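Hoekstra Desk Sorter, two column

Home > Office > Desk storage > Sorters and trays

Item no. 3893
In stock, ships from our own warehouse
Sold by Bideo

Brown wooden desk organizer. Two columns of narrow slots, slats across, one divider down the middle. Sits on the table, no mounting, no tools. Comes put together.

Good for: mail, chargers, adapters, notebooks, forms, phone stuff, all the small boxes that end up next to the laptop and never leave. One thing per slot works best. Or don't, up to you.

Back in the range since September after a lot of emails. Yes we read them. Same sorter as before, new felt pads underneath, old ones came off too easy.

Quick notes before you order

Measure your table first. Most returns on this one are size returns, and return shipping on wood items is on you. Size sheet is in the downloads tab, or ask and we'll mail it.

Slots are narrow. Envelopes fine, thin notebooks fine, power bricks mostly fine. Big ring binders no. Coffee mugs no (someone asked).

Open front, so cables can hang out while the plug end stays parked in its slot. Leave a bit of slack or the cord pulls the whole thing out when you move your chair.

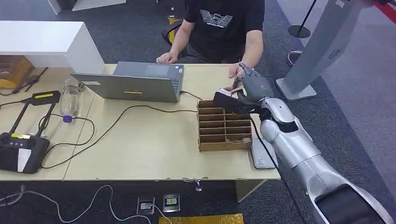
Right handed people tend to want it right of the laptop, near the front edge of the table. Left handed, swap it. Keep enough room for a mouse. If two people share a table put it between them and give each a column, saves arguments.

Labels: not included. Small stick-on ones hold ok on the slats, wipe the wood first.

Care

Dry cloth. Damp cloth if you must, then dry it right away. No spray polish, it leaves a film and papers stick to it. Dust collects at the back of the lower slots, use a soft brush or the narrow vacum nozzle. Keep away from radiators.

In the box

Sorter, 2 spare felt pads, care card. Packed in paper.

Customer notes

Femke Van Leeuwen
Got it for the front office. Holds all our adapters. Wish it had a third column. Color a bit darker than on my screen but I like it.

Teun Dewulf
Solid. One slat had a rough spot, sanded it myself, two minutes.

Ineke Verhoeven
Ordered the wrong size, my own fault. Exchange went fine, took a while tho.

Bulk orders

Schools and offices: 300 pieces and up, write to Griet Van den Broek at the sales desk for a price. Put the item number in the subject line please. Lead time is longer on bulk, ask before you promise anyone a date.

Shipping

Small orders go out next working day if you order before noon. Large ones on a pallet, someone has to be there to sign. Damaged box? Take a photo before you open it and send it within the week.

Also look at

Dralulum cable clips, pack
Heltetik monitor riser
Hoekstra letter tray, single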